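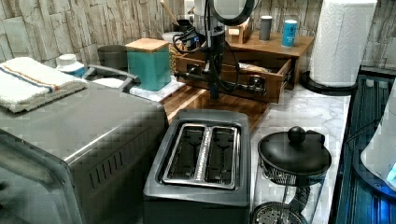
Does the gateway keep logging if the internet drops?

It carries on reading every sensor and stores the readings on board, then sends the backlog when the line comes back, oldest first.

Home
Products
Support
Where to buy
Log in

Filed under: Gateways & Loggers > Wired and Wireless

Prurko Caklow 344 sensor gateway

Small box, sits between your sensors and whatever you use to look at the numbers. Takes wired Modbus and our own radio sensors, sends everything out as MQTT or plain CSV over HTTPS. No monthly fee for the box itself. Hosting is extra if you want us to do it, most people don't.

Replaces the older Caklow. Same mounting holes, same power plug, different config file, so don't paste the old one in. It will load and then do strange things with the timestamps.

What it does

Reads up to 600 data points. That's points, not sensors. A temperature and humidity sensor with battery level uses three of them. Full table of who uses what is in the manual.

Two wired ports, screw terminals, isolated from each other. Nine status lights on the front. Yes people asked for fewer. The two on the far right can be turned off in settings, the rest stay on.

Local web page for setup. Works from a phone, better on a laptop. Password is on the sticker underneath, please change it before you fix the thing to a wall and can't see the sticker any more.

Alarms: high, low, rate of change, and "gone quiet". Sent by email or as an MQTT message. Text messages only with the mobile data version.

Storage on board holds almost 9 weeks of readings with a typical setup. Less if you log every second. When it's full the oldest goes first and you get a warning in the log, not an email (on the list).

What it doesn't do

Doesn't control anything. There are no relays in it. If you need to switch a pump or a fan have a look at the Stistholm output module, which plugs into either wired port.

Doesn't talk to other makers' radio sensors. Wired ones are fine as long as you have the register list. We can't get hold of the register list for you, ask whoever sold you the sensor.

Not rated for outdoors. Put it in a box.

Fitting

DIN rail or two screws. Leave a gap above for the aerial, and keep it out of closed metal cabinets unless you've bought the aerial lead. Power supply is in the carton, rail clip as well, aerial lead isn't.

Terminate the last device on each wired run. Most of the support calls we get about missing readings are this or A and B swapped over.

Firmware

Current version adds the rate of change alarm and fixes the clock jumping when the time server was unreachable at start up. Update from the web page, takes a couple of minutes, logging pauses while it restarts. Settings are kept. Export them first anyway.

Stock

Ethernet version in stock. Mobile data version due back in October, orders are being taken and go out in the order recieved. Sangkhawat bundle (gateway plus starter sensors) ships from the same warehouse but seperately, so you may get two parcels.

Orders in before 2 pm go the same working day.

Related items

Stistholm output module
Sangkhawat starter bundle
Aerial lead, right-angle
Caklow wall box with cable glands
Spare power supply
Manual and point table (PDF)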